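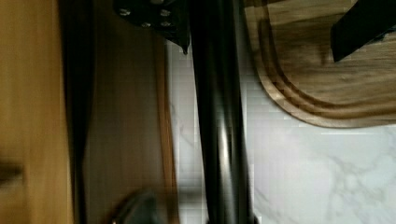 1/ The Bollville trailer thefts: a thread

Okay, a bunch of you asked me to put all of this in one place after court let out, so get a snack. I sat through the whole sentencing hearing this afternoon and my notes are a mess, but I think I've got it straight.

Tags: Crime & Courts, Bollville

2/ Quick catch-up if you're new. From last spring into July, somebody was taking utility trailers out of driveways and work lots all over the east side. Landscapers, roofers, a guy who sells kettle corn. Usually between 2 and 4 in the morning, usually with whatever was in the trailer still in it.

3/ The man who pleaded guilty is Evaristo Grasso. He pleaded to nine counts, and the rest were dropped as part of the deal. People in the replies keep saying he was "convicted of all of them" and he wasn't, so please be careful with that one.

4/ How it worked, according to the prosecutor: he had a pickup with a plate off a different pickup, a set of bolt cutters and a box of hitch balls in different sizes. Pull in, cut the lock, hook up, go. One of the doorbell videos they played runs less than two minutes start to finish. The room got pretty quiet during that (I did too, my neighbor's driveway looks exactly like that one).

5/ The trailers went to a rented lot behind the old Kinnunen feed store, out past the grain elevator. Repainted, new lights, VIN plates pried off, then sold online two counties over. Cash only, meet at a gas station. You've seen those ads. I have definitely scrolled past those ads!

6/ So how'd they catch him? A landscaper named Luuk Dekker had put one of those little Clutel trackers inside the frame rail of his trailer after losing one the year before. He woke up, saw it moving, and called it in while he was still in his pajamas. He told the judge that part himself and even the bailiff smiled.

7/ He did NOT go after it, which I want to point out because every time I post about this somebody says they'd be out there in the truck with a bat. He stayed on the phone with dispatch and read them the street names. Deputies were at the lot before sunup.
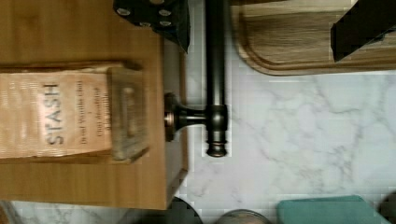

8/ What they found there: a whole row of trailers in different stages of being repainted, and a shipping container full of tools. The inventory list ran to 277 items. Mowers, nail guns, a concrete saw, somebody's kid's go-kart. A lot of it has gone back to the owners but plenty hasn't, more on that at the end.

9/ Back to today. Three victims spoke. The one that got me was a woman who cleans gutters with her brother. Their trailer was worth maybe 2000 dollars on paper, she said, but they lost a month of jobs because the ladders were on it, and two of those customers never called back. She had it written out on an index card and barely looked down at it.

10/ Grasso's lawyer asked for probation with work release. Said he'd been laid off, got behind, and that he gave deputies the names of some buyers once he was arrested. Grasso read a short apology. I couldn't hear all of it from the back row, the mic in there is terrible and has been terrible for years.

11/ The judge gave him 30 months, plus restitution. The exact restitution figure is still being worked out, and there's another hearing for that. He gets credit for the 114 days he's already spent in the county jail. Several people asked me if that's "a lot" and I don't know what to tell you, the landscapers standing by the elevator were split on it too.

12/ There's a second person charged, accused of handling the online sales under the seller name Fletider. That case hasn't gone to trial and he's pleaded not guilty, so I'm leaving his name out of this. Please don't post it in the replies either, I'll just have to hide it.

13/ If you bought a used trailer off an ad last year and the VIN plate looks glued on or there's fresh paint where it should be, the sheriff's office would like to hear from you. The detective I talked to in the hallway said they're after the trailer and the paperwork, and nobody who bought in good faith has been charged so far.

14/ And if you had one stolen, there's still nearly a full bay of unclaimed tools in the evidence building. Bring your report number, and a serial number or a photo if you have one. Front desk closes at 4:30. They do not answer the phone over lunch, I've tried.

15/ I'll be at the restitution hearing and will add to this thread when there's a number. Going to go move my own trailer around to the back of the house now.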